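A failed grip should stop the line

In February the disassembly cell at Bamari dropped a part into an open computer and kept going. The fingers had closed on a plastic edge, the part slipped, and the controller logged the pick as complete. It then ran 15 more steps on a machine with a loose piece lying on its motherboard. A technician found it when the case came off the table.

The report called this a gripper fault. I think that is the wrong name. Grippers slip, and anyone who has run one for a month knows it. The fault was in software that checked finger position once, at closing, and never again. 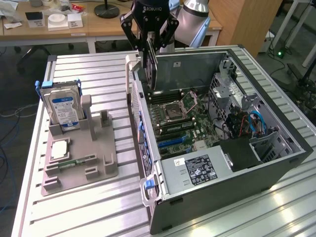

A two-finger gripper holding a black component at the opening of a computer case. The tray at left holds a drive and a memory module.

Look at how little room there is. A part lost at that point can land on the board or jam against the drive cage, and the arm's next move may push it further in.

Bamari's answer was to slow the arm by 40 percent. That makes a drop less likely, but the cell still can't tell when it has happened. A second position check after the lift would add 2 seconds per part - a price I would pay on every cycle.

The objection is throughput. The cell stops more often, and someone has to walk over and clear it. Fine. A stop takes 10 minutes at worst, and the person clearing it can see what went wrong while the part is still where it fell.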